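Apuntes rápidos sobre el ayuno de la parroquia

Escribo esto a las 6 de la mañana, sin café, así que perdonad. Llevamos media Cuaresma y en Drerkville ya hay bronca por el ayuno. Otra vez. La hoja parroquial dice una cosa, el grupo de oración otra, y en el chat (239 mensajes anoche, los he contado por desesperación) cada uno tiene su teología.

A ver. Ayunar no es adelgazar. Ya sé que es de catecismo, pero hubo quien colgó su tabla de calorías —600 al día, presumiendo— y le aplaudieron. Mateo 6, gente. Lávate la cara y cállate.

Lo segundo: la limosna. Lo que no gastas en comida va a alguien. Mi abuela lo apuntaba en una libreta y el domingo de Ramos lo llevaba en un sobre. Este año yo voy por 30 euros, poco, me da hasta vergüenza ponerlo. Bueno pues puesto queda.

Y tercero, los niños. En casa somos nueve contando suegros y no pienso tener a un crío de cuatro años a pan y agua. Sopa, legumbre, patata cocida. Ya esta. Que aprendan a dar las gracias antes de comer, que eso sí cuesta mas que quitar el chorizo.
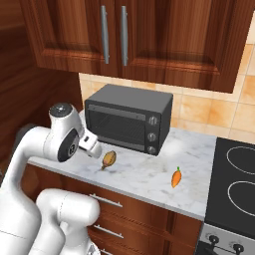
Una patata en la encimera. Menú de vigilia.

Me quedan por comentar las charlas de Skuvard, que fui a dos y una me gustó mucho (la del silencio; la otra, larguísima). Lo dejo para cuando pueda. El viacrucis es a las 7 de la tarde, se entra por la puerta de atrás.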